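The Ravier Letters Affair

The Ravier letters affair is the name most people give to a disinformation campaign that ran in the border district of Ravier, and I've been keeping this entry up for long enough that I should admit I have opinions about it. I'll try to keep them in their place (mostly!).

The short version goes like this. In August, households in Ravier started getting letters that looked as if they came from the district office in Koppel. They said that Zadari speakers would get first pick of school places and farm leases, and they gave a phone number that rang and rang. The district office denied writing a word of it, but by then the letters had been copied onto every local message board going, and a crowd of over 50 people had gathered outside the school in Ravier to shout about it.

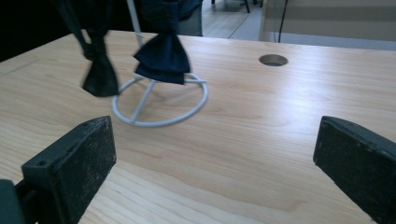 Flita, the small news site that broke the story, did the slow work of comparing the letters. Its reporters borrowed 13 of them from readers and laid them side by side, and the same spelling mistakes kept turning up, including a street name in Koppel that was changed years ago. I tried the same thing with my own photocopies, on a pale wooden tabletop a lot like the one in the photo, with those long fine lines running across it on a slant, and I spotted the street name in no time. The postmarks were more of a headache – three different sorting offices, two of them across the border.

Who paid for it all is where the arguments start. Flita traced the printing to a shop that had also done leaflets for a party in the neighboring country, and the party said it had never heard of the letters. The Koppel prosecutor opened a case for forgery and incitement and later dropped the incitement part, a decision I still find hard to follow. Officials on the other side of the border called the whole thing a local quarrel blown out of proportion, and a few Ravier residents I've talked to agree with them.

The campaign had a second round, which gets left out of most accounts. A Tuesday evening call-in show on Zadari-language radio took a string of calls that repeated the letters nearly word for word, only with the two groups swapped around, so now it was the Zadari speakers who were supposed to be losing their leases. The station cut the phone lines for the rest of the show and read out a statement from the district office.

The name is a bit of a muddle too. Papers in Koppel prefer "the August letters," and Zadari speakers tend to say "the lease letters," so if you're searching the archives, try all three.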